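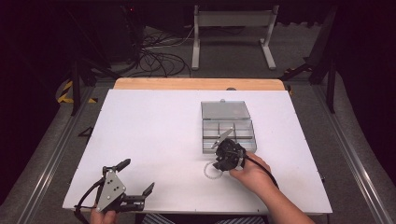 Two hand-held grippers on the bench board, compartment box open, ring not yet sorted.

**1/** Review thread on the Nasulik hand-held gripper pair, sold by Letex as a teaching kit for two-handed tasks. I bought ours at list price. Letex hasn't seen any of this before posting. Monday, September 20, 2021, firmware as shipped.

**2/** What you pay for: two grippers, two cables, a capture unit and a licence for the recording software. Bench, stands and task objects are your problem. The order page says so, in small type under the delivery terms.

**3/** The pair isn't matched. One gripper is a compact, boxy black thing with a slender silver finger. The other has a triangular perforated metal plate on a black frame, with two black fingers. Letex calls them the fine unit and the broad unit. I'll use those names.

**4/** My test task is small-parts sorting into a clear plastic organiser box with a hinged lid. Pick a part off the board, carry it to a compartment, let go, come back. The fine unit does the picking. The broad unit steadies the box or passes parts across.

**5/** I recorded 172 runs over 14 days. A run is one part, from both grippers at rest to both grippers at rest. I threw out nothing except the runs where the software had already stopped by itself (see post 11).

**6/** Fine unit first. The slim finger gets into a small compartment without knocking the dividers, provided you come in at an angle. Come in straight down and the body gets between you and the compartment. You learn the angle in an afternoon.

**7/** Clear parts on a white board are hard on the eyes. I included a translucent ring for that reason. It lies very flat. The way that works for me is to put the fingertip in the hole, drag the ring towards me and close on the rim. Pinching it from outside mostly pushes it along.

**8/** Broad unit. Good on anything you would pick up with your whole hand. The lower finger has a short upturned end which stops things rolling out of the jaw. On thin, flat items it is poor, and I stopped using it for those after the first day.

**9/** The perforated plate is handy. Shalini Dubey fixed a small marker to hers with a cable tie through two of the holes and it stayed put all week. Letex doesn't list the hole spacing anywhere. I asked. They're "looking into publishing it".

**10/** Cables. Both units are wired. I run the fine unit's cable back along my forearm, and that's the arrangement I'd recommend. The broad unit's cable leaves from the side and wants to form a loop. Keep the loop off the board or it will sweep parts on to the floor.

**11/** Software. It stopped recording without a warning on 2 occasions. Both times the capture unit had been left on overnight. Restarting it each morning cured that. The log file says "session closed", the same as for a normal stop, so check the length of each recording before you pack up.

**12/** Playback is the best part of the package. You can scrub both grippers on one timeline, and opening width is plotted under the video. Export is plain text, one file per gripper. The time stamps agree between the two files. I've used dearer kit where they didn't.

**13/** Calibration: close fully, open fully, hold open, press the key. Do it for each unit separately. The manual shows both being done together and this fails with error 624, which the manual doesn't list. Letex support knew it straight away, so I can't be the first to ask.

**14/** Weight and comfort. Neither unit is heavy. The fine unit's grip is a bit short for a large hand. The broad unit is held at its base, so it feels front-heavy once the arm is out straight. I rest it on the board between runs. Long sessions are tiring in the wrist and not much elsewhere.

**15/** Bench notes for anyone copying the set-up. Plain matt white board, because a glossy one gave me reflections that I then had to look at in every recording. Box on the right, lid opened flat to the back so it stays clear of the fine unit. Broad unit comes in from the left.

**16/** Mark the box position. Mine moved slightly towards the back over a day's work and I didn't notice until playback. Two strips of low-tack tape would have done. I now check it every ten runs.

**17/** Compared with the Gemico pair, which I had on loan in the spring: Gemico's fingers swap without tools and the case is better made. Its export format is closed and you pay yearly to convert it. For my work that settles it. For a classroom it may not matter.

**18/** I haven't tried the Cervantes mount, which is meant to let the same fingers go on a robot arm. Letex says November. If the fingers transfer without a new calibration I'd put the score up. If they don't, this is a decent recording tool and the price is a little high for that.

**19/** Faults so far: one loose screw on the broad unit's frame, tightened, no return of the problem. One cable strain relief that had slid back out of its collar on arrival. Letex sent a replacement and didn't ask for the old one.

**20/** Would I buy it again? Yes for small-parts work where you want clean two-handed recordings and are happy to read text files. No if you need wireless, or if your parts are mostly thin and flat and you want both hands to deal with them.

**21/** Several people have asked for the run sheet. It's a plain table: run number, part, compartment, which unit picked, which unit steadied, dropped or not, remarks. I'll post it once I've tidied up the remarks column, which is mostly abbreviations at the moment.

**22/** Correction to post 13: the key press is needed after the hold, with the gripper still open. Let it relax first and you get a valid calibration with the wrong zero. Thanks to Shalini for spotting that.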